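Learning to like my own bread again

Wednesday, April 17, 2019

I took a break from baking in March and I'm only now getting back into it, so bear with me, this one rambles a bit.

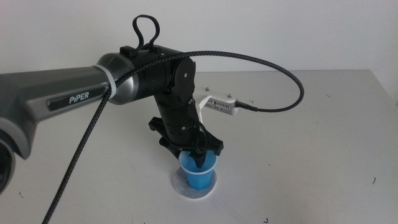

PiPER over the white table.

So, bread! Last fall I got it into my head that I needed to bake every single loaf we ate. I had a starter going (I named it Cistetti, please don't ask), I had a notebook, I had flour up to my elbows every Thursday night. And for a while it was great. Then it got to be a chore, and the loaves got worse, and I kept eating them anyway with this grim look on my face. My sister finally asked if I was mad at the toast.

What got me going again was a weekend in Onthorpe with my old neighbor Costel Ciobanu, who bakes the way other people wash dishes. No scale, no notebook. He mixes everything in a dented pot, covers it with a towel and goes off to watch soccer. I followed him around asking what percent water he uses and he just kept handing me coffee. The bread was better than anything I've made in my life. Dark crust, a little sour, and we ate half of it standing up with butter and salt!

He gave me the recipe, sort of. It was his aunt's and it's written on the back of an electric bill. I've worked out that it comes to 694 grams of flour if you fill his mug the way he does, plus a good pinch of caraway and a spoonful of plain yogurt (the yogurt surprised me, but it stays soft for days). He lets it sit overnight on the counter. I tried the fridge for 36 hours and liked it even more, though Costel says that's cheating.

My first try at home came out flat as a dinner plate. I'd let Cistetti get pretty sad while I was on my break and she needed a few days of regular feeding before she'd lift anything. The second one was a real loaf. Lopsided, kind of burned on one side where my oven runs hot, but the kitchen smelled so good that I sat in there with a book until it cooled down enough to cut.

I'm sticking to one loaf a week this time, on Sundays, and if we run out we buy the seeded one from the store and that's fine. Next up I want to try it with some rye, and I still need to get a heavier pot with a lid that fits. If you have one you love, tell me in the comments!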